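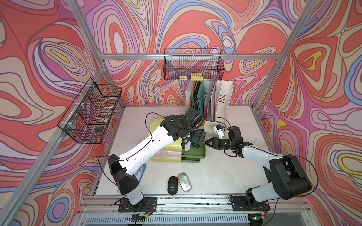
Azra trouve que je laisse les pâtons trop longtemps au froid, et que l'acidité du dernier lot vient de là, pas de la farine. Possible. À vérifier avant de tout mettre sur le dos du moulin.

Carnet levain, septembre, reprise 7 h du matin.

Lot Dordale (T80), souche habituelle, rafraîchie hier soir. Monté correct mais dôme un peu affaissé au réveil, odeur de yaourt, pointe de vinaigre derrière. Lot Kastico à côté, même souche, même bocal : plus lent, bulles plus fines. J'aime mieux.

Pétrissage du matin :
farine 443 g (voulais 450, fond de sac)
levain 200 g
eau à l'oeil pour finir, donc hydratation à recalculer, pas malin
sel oublié au départ, ajouté après l'autolyse

Pâte collante, s'étale dès qu'on la lâche. Cinq rabats, 35 min entre chaque. Au troisième ça commence a tenir. Au quatrième j'étais au téléphone avec Breltus pour la livraison des bannetons, donc intervalle plus long, pas noté combien.

Question de fond : est-ce qu'on compare vraiment deux farines si le levain n'est pas au même stade ? Radonjić dit non, et qu'il faut partir de la même cuillère de chef, rafraîchir deux fois sur chaque farine et seulement là pétrir. Ça rajoute une journée. OK, on le fait pour la prochaine série.

Cuisson : premier pain Dordale, grigne timide, croûte belle, mie serrée en bas. Sous-poussé je pense. Le Kastico mieux ouvert, mie irrégulière, acidité douce. Goûté tiède, donc à regoûter demain – l'acidité ressort toujours le lendemain.

Méthode Kuzmenko (levain ferme, eau tiède) : pas encore essayée, la fiche traîne dans le classeur bleu. Si quelqu'un l'a sortie merci de la remettre.

À faire :
racheter du sel fin
étiqueter les bocaux AVANT de les mettre au frigo, deux sans nom ce matin
thermomètre de sonde, pile morte
raccourcir le froid sur la moitié des pâtons, garder l'autre moitié comme d'habitude, et comparrer

16 h, ajout : le bocal Dordale est déjà retombé. Rafraîchi en vitesse, farine en plus, on verra ce soir.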